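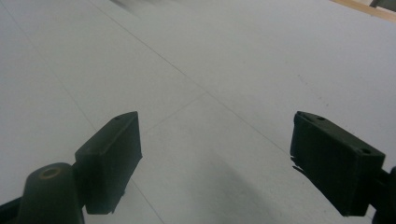 Gray top, close in. Matte, fine grain, bluer toward the upper corners than in the middle.

June, bench notes, finish trial, continued

Started 8:40. Windows shut, overhead lights on, blinds half down on the yard side.

Still on the Wiegand matte for the table tops. The sheet that came with it says "uniform neutral gray with a soft mineral feel." I will give them gray. Uniform I want to see for myself, and I don't know what a mineral feel is or how I would know if we didn't have one.

First thing is the color. In the photo the surface goes bluish at the upper left and upper right, and through the middle it is closer to plain gray, faintly green if you look at it long enough. Theda looked at it and said the coat is uneven. Maybe. Stella says it's the light, window on one side and tubes overhead, and any pale matte surface will do that. Also maybe. I don't think either of them can tell from one picture and I can't either. A photo of something this pale and this flat mostly tells you about the room and the camera. What would settle it is moving a panel: turn it half around and if the blue stays toward the same wall, it's the room. If the blue goes with the panel, it's the coat and we have a problem with how we roll it out.

Tried that with the loose panel at 9:15. The blue stayed toward the wall. Turned it back, same. So Stella is ahead, but that was one panel by one window on one morning, and the loose panel was coated by Detlef, who is more patient than whoever is going to do the full tops. I'd like to see it again late in the afternoon with the blinds up before anybody writes "color OK" on the board. Somebody has already written "color OK" on the board. Rubbed it out.

Grain. The fine texture is what people seem to like about this one. Waltraud ran her palm over the panel and said it feels like an eggshell. Fine, but the top is there to be worked on and wiped down, and texture is where pencil and dirt go to live. The old Sislow finish was smoother and uglier and you could get anything off it with a damp rag. I'm not saying go back to Sislow. It yellowed by the sink and chipped on every front edge. I am saying that I have wiped that stuff down for years and I know what it does, and I know nothing yet about this one apart from what the people selling it told us.

Rub tests on the loose panel, my own method, so take it as that:

Soft pencil, scribbled hard, left while I had coffee. Damp rag took most of it. A gray shadow stayed in the grain. Dish soap took the shadow off, or took it down enough that I stopped seeing it. Theda could still see it. She has better eyes.

Ballpoint. Did not come off with soap. Came off with alcohol, and the patch I rubbed is a touch shinier than what's next to it. You have to get down low to catch it. On a matte top that matters more than on a glossy one, because a shiny patch on matte looks like a stain for good.

Coffee, ten minutes. No mark.

Coffee, overnight. Not done, set out tonight.

Black rubber scuff, off the heel of a shoe. Came off with the edge of an eraser. Better than I expected, I had already written "no" in the margin.

The shiny patch bothers me. The sheet says you can bring the matte back with 600 grit, wet, light pressure, "blending outward." Did it at 10:30. The patch is matte again. It is also a different matte. The factory-smooth talk about blending outward means, as far as I can see, that you start with a coin-sized repair and end with one the size of a dinner plate. Detlef thinks I pressed too hard. He is welcome to do the next one and I have left him a patch in the lower corner, circled in pencil. (Pencil, so we can see about that too.)

Smell. There is still some. The sheet says odor free after 18 hours. The panel has had longer than that and if I put my nose to it I get something like new vinyl. Friederike gets nothing. Waltraud gets it but doesn't mind it. Leaving this one open. I wouldn't put food on it.

Cure time. I called Gatport about it, twice. First person said ready for normal use the next day. Second person said 6 weeks before it's at full hardness and not to leave anything heavy standing on it until then. Those are both in their literature if you look for them, on different pages, in different sizes of print. The tops are supposed to go back in the room as soon as they can be touched, and what goes on them first is going to be the heavy stuff, I know this place. So when someone says in July that the finish dents, please come back and read this paragraph.

Batch. Our tins are all 262. Wundale has the same product on their tops and swears by it, but theirs is an older batch and nobody over there could tell me the number. Friederike visited and came back impressed. I asked her if she'd looked at the front edges. She hadn't. I asked if the tops had been used. Lightly, she said. I don't count that for much. I'd like someone to go over there with a rag and a ballpoint pen.

For: it does look good. I'll put that down in fairness. It's a quiet surface, there's no glare off it even under the tubes, and small dark parts show up well against it, much better than they did on the old brown. If I drop a set screw I can find it. That counts for more with me than the mineral feel.

Against: the alcohol patch, the repair, the two cure times. The color thing is probably nothing.

Went back at 4:20, blinds up. Whole panel warmer looking, the blue nearly gone, and a bit of green left in the middle that I may be talking myself into. Turned it around again and nothing traveled with the panel. Good enough. Stella can write it back on the board, with her initials.

To do
Overnight coffee, read in the morning. Use the big mug, full ring.
Detlef: 600 grit on the circled patch, light hand, tell me how big it ends up.
Heavy thing on a corner of the loose panel, leave it the full six weeks. I've used the old vise. Do not move the vise.
Ask Gatport for the cure time in writing, one number.
Theda wants to try a second coat thinner than the first. All right, but on the back of the panel, and label it.
No alcohol on the tops until we know more. Soap only. Put a note by the sink.

Later, 5:05. Waltraud asks whether we're keeping it or not. Told her ask me after the vise.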